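Octobre, le soir

J'ai reçu aujourd'hui la réponse pour le chœur de Kanasine, et je l'ai lue 2 fois avant d'enlever mon manteau.

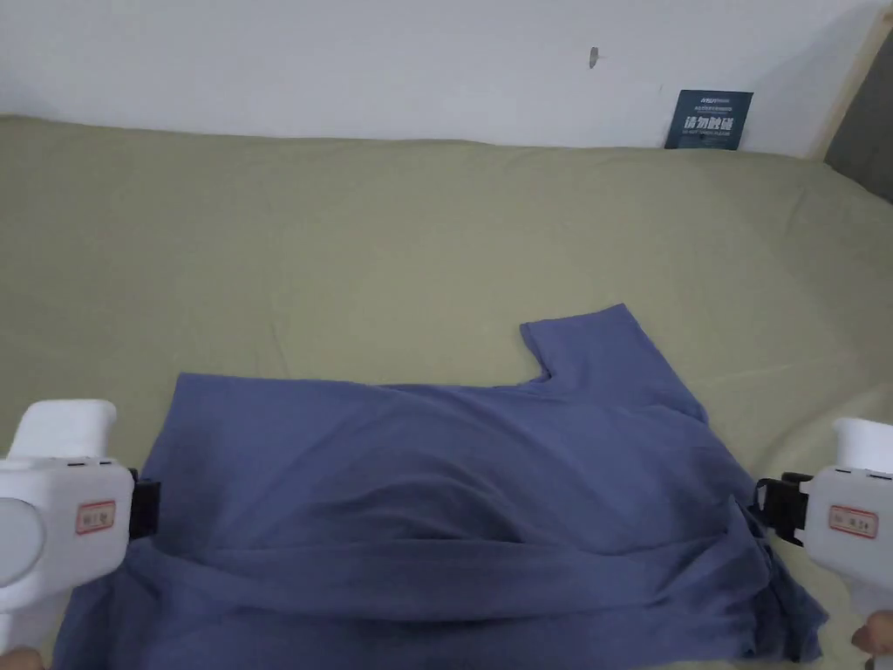
Ma voisine de pupitre m'a dit au téléphone que je ne dois pas avoir peur du texte, que les Français aussi mangent la moitié des syllabes et que le chef regarde surtout si on respire ensemble. Je voudrais bien la croire. Mais chez nous, à Jundov, on chantait toujours par cœur, sans partition, et maintenant je dois apprendre un cahier de 70 pages avec des nasales partout. Le « on » et le « an » restent pour moi presque la même chose quand la note est haute.

J'ai travaillé une heure à la table de la cuisine. D'abord je lis les paroles comme un poème, ensuite sur une seule note, ensuite avec la mélodie. Le deuxième morceau est le plus difficile, parce que les altos entrent après un silence très long et je compte mal. J'ai écrit les mesures au crayon. Le métronome était à 100, je l'ai baissé, et cela allait un peu mieux.

La première répétition est à sept heures du soir, dans la salle Urell, derrière la poste. Il faut prendre le bus de six heures vingt. La cotisation est de 185 euros pour l'année, je trouve que c'est beaucoup, mais on peut payer en plusieurs fois.

J'ai encore mal à la gorge depuis hier. J'ai bu du thé au thym et je n'ai pas chanté les notes aiguës. Demain, je reprendrai à la page où il y a la tache de café.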